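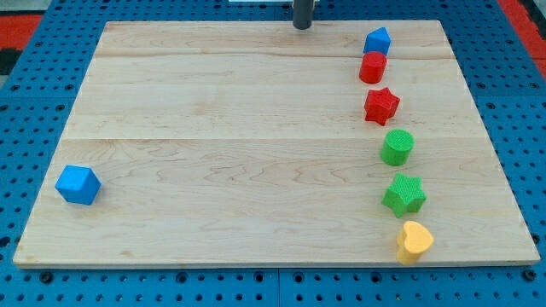

Sukilness Desktop Sorting Arm Kit

Hi, I'm Jana Schwerdtfeger, and this is the kit I wish I'd been able to buy when I started building an arm on my kitchen table (my family wishes it too). It's a small robot arm for picking up light things and putting them somewhere else, and you build it yourself with ordinary hand tools. I draw the parts, Hae-won Na writes the software, and we pack every box together in the Ornine shared workshop.

The first version was all my own brackets and it wobbled like mad. This one is much stiffer – the base plate is thicker and the shoulder has a proper bearing on each side. You'll still feel a little play at the wrist if you grab it and wiggle. I'd like to get rid of that someday, but for toy blocks, game pieces and small printed parts it's fine.

What you get

Arm parts, cut and drilled
7 motors, including a spare
Controller board with the Susik software already loaded
Power supply and cables
2 sets of finger pads, soft and firm
Bag of screws, with extras because I always drop them

What you need to bring

A laptop, a screwdriver set, and something solid to bolt the base to. Pegboard over a sturdy table is my favorite. You can shift things over a few holes when you change your mind, and I change mine a lot! Add a flat board as a work surface and you're set. Blocks aren't included, so raid the toy box. Cubes and cylinders are the easy ones to start on. Stars and hearts are a lot more fun and will make you think about where the fingers ought to go.

Putting it together

Give yourself a weekend. My own last build took about 9 hours with a long lunch in it. Do the wiring before you close up the forearm, please. I've had to take mine apart again more than once. When the motors are in, run the setup program and let it find its zero position with nothing on the board.

Teaching it a move is simple: press the button, guide the arm by hand, press again. It'll store up to 200 moves, and you can name them whatever you like. Hae-won's are all named after soups.

Good to know

Lift limit is 200 grams, so no coffee mugs. It's a hobby kit for grown-ups, or for kids with a grown-up right there – keep fingers and hair away from the elbow while it's moving. Spare finger pads and motors are sold separately. The next batch ships in July, and you can pick yours up at the workshop if you'd like to save on postage.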